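jornari-cell-planning

Simulated views and cost sheets used to plan the second Jornari picking cell. Kept by Frauke Kröger and Shahab Ansari. Last reworked in July, after the Okano quote came back.

What this is for

We need to settle three purchases before the budget closes: the arm mount, the downward camera and the lights. The sheets hold prices, lead times and power draw. The renders show what each camera position would get from the cell before we pay for a bracket.

Contents

quotes/ supplier quotes, one file per line item
layouts/ floor plans for the 2 cell layouts still under discussion
renders/ 206 simulated camera views, PNG
budget.csv planned and committed spend
notes.txt open points from Hamidreza Nikzad's review

How the renders were made

Every view comes from the same simulated cell with a plain gray work surface. Lights and camera mount change between runs. No post-processing apart from resizing. Surface texture was left at the default, so don't use these to judge how a real mat will look.

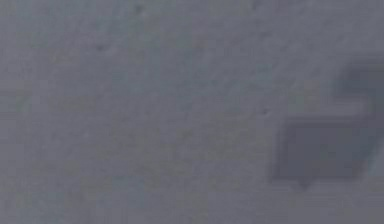 Sample render: gray work surface, soft shadow on the right, nothing above the surface in view.

Views like this one are kept in the set and tagged shadow_only. They count against a camera position in the scoring, and they also matter for the lighting line. The Zitach panel is the more expensive option and Elaheh Mohammadi wants the shadow cases compared under both panels before she signs for it. The cheaper Fallahi panel needs its own power supply, which is already in budget.csv as a separate row.

Fields in budget.csv

item short name, matches the quote file
supplier as written on the quote
lead_days calendar days from order; the longest is 90
status open, approved, ordered or dropped
owner initials of whoever chases it

Prices are net and exclude freight. Installation hours are not included. Yoon-hee Maeng has those in the facilities plan.

Known gaps

95 renders have no lighting tag. The other 111 are tagged and can be filtered.
The spare gripper fingers have no quote yet.
Cable lengths in layouts/ were measured on paper and need checking on the floor.
The Okano quote covers the mount only, bolts and base plate are extra.

Changes

Send price updates to Frauke. Please don't edit budget.csv directly while a row is marked approved.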